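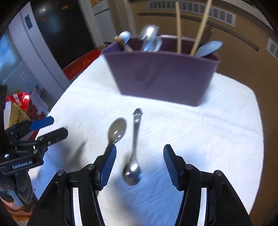

Meron Lemma wanted to know why her letters had vanished into the towel when the very same file came out crisp on a cotton apron. It's a good place to begin, as most of this unit is an answer to it.

Machine Embroidery for Small Orders
Unit 4: Lettering on towelling

If you missed Thursday, don't panic, these notes cover most of it. The bit you won't get is the stitch-out I passed around, so ask me for it next time and have a proper feel of it (the back as well as the front!).

Why towelling is a pain

Terry has loops. Loops stand up, and thread lies down, so the loops poke through anything that isn't packed densely enough to hold them flat. On an apron your stitches sit on a firm, even surface. On a towel they sit on a lawn. Meron's file had thin columns and fairly open density, lovely on the apron, and the pile swallowed it.

Sheared velour is kinder. The loops on one side have been cut down, so you get a smoother face to work on, but it still has nap and it still moves. Run your hand across it both ways before you hoop. If the colour changes as you stroke it, pick a direction and stick with it for the whole order, otherwise a set of matching towels won't look like a set.

Topping and backing

You want something on top and something underneath. On top goes a water-soluble film, which holds the loops down while the machine stitches over them. Tear away the big pieces afterwards and dab off the rest with a damp cloth. Please don't pick at the tiny bits inside an "e" or an "a" with your scissors. I have ruined a bath sheet that way and I'm still cross with myself.

Underneath, I use a medium tear-away for names on ordinary bath towels and a cut-away for anything dense or anything that'll be washed to death, such as gym, salon or kennel towels. Ibsa Gashaw prefers wash-away backing on hand towels so the reverse looks neat, and I can't argue with the results, though I find it shifts on me if the design is wide.

Hooping (or not)

A thick towel in a standard hoop can be a wrestle. If you have to lean on it, stop. You'll crush the pile and get a ring that may or may not come out in the wash. Float it instead:

Hoop the backing only, drum tight.
Give it a light mist of temporary adhesive, well away from the machine.
Lay the towel over your marked centre lines and smooth it from the middle out.
Put the topping on and run a basting box around the design area.
Check the weight of the towel is held up on the table and isn't dragging on the hoop.

That last one catches people out all the time. A big towel hanging off the edge of the table will pull your lettering crooked bit by bit, and you won't notice until the final letter.

Choosing a font

Chunky wins. A rounded sans or a solid block will read from across a room. Skinny scripts with hairline joins are asking for trouble, however much the customer loves them. If they really must have a script, go bigger, thicken the columns and do a knockdown stitch underneath - a light fill in a thread that matches the towel, which flattens the pile over the whole area and gives the letters somewhere to sit.

Leave more space between letters than looks right on the screen. Pile fills in gaps, and a closely spaced "rn" will become an "m" before your eyes. Tekle Kumsa brought in a towel that was meant to say "Fern" and we all read it as "Fem". It's on the wall now, with permission.

Underlay matters more here than on any other fabric we've covered. For satin letters I use an edge run plus a zigzag. The edge run gives you a clean outline and the zigzag does the holding down.

Our practice file

The practice name is Yimer, in the block font, and it's in the class folder. It runs to 2845 stitches including the underlay, which is a comfortable size for a first go and won't have you standing there all night. There's a tall letter, a dot and a descender if you switch it to lower case, so it shows up most of the faults I want you to look for. Stitch it once with topping and once without. Keep both and label them. I know it feels like a waste of thread, but the comparison will teach you more than I can by waving my arms about.

Thread colour

Tone on tone looks very smart and hides a multitude of sins, but it also hides the name, so check what the customer wants it for. A gift towel can be subtle. A towel that has to be found in a pile at a busy show wants contrast. Always look at the thread against the actual towel in daylight. Screen colours lie, and so does the light in our workroom after dark.

Polyester thread for anything that'll meet bleach. Rayon has a lovely shine, but I keep it for decorative pieces.

Taking the order

We got onto this late and rushed it, so I'll spell it out a bit more.

Get the name in writing, exactly as it should appear, capitals and all. Eyerusalem Wubshet reads every name back to the customer letter by letter, and after hearing how many spellings people have for the same name I've started doing it too. Write down the placement as well. "In the corner" means nothing until you know which corner and which way up the towel will hang.

Send a proof. A plain screenshot is fine for a single name. For a repeat customer or a logo I'd stitch a sample, and I'd charge for it. Personalised goods are hard to resell (who else wants a towel with someone's whippet on it?), so take payment before you thread the needle.

On pricing, there was a bit of debate. Some of you price by stitch count and some by the name. I charge a flat rate for names up to 13 letters and go to stitch count past that, and it saves a lot of fiddly sums at a market stall. Whatever you choose, include your topping and backing in the cost. They're easy to forget and they add up over a run of 70.

For next time

Stitch the practice name both ways.
Bring a towel from home, any towel, the scruffier the better.
Write out an order form on one page, with room for spelling, placement, thread colour and the date it's needed.
Fit a fresh needle before you start. I use a 75/11 sharp on velour and a ballpoint on looser terry.

Next unit is caps and curved seams. Thitima Saengthong is bringing her cap frame in, so come a little early if you'd like a turn on it.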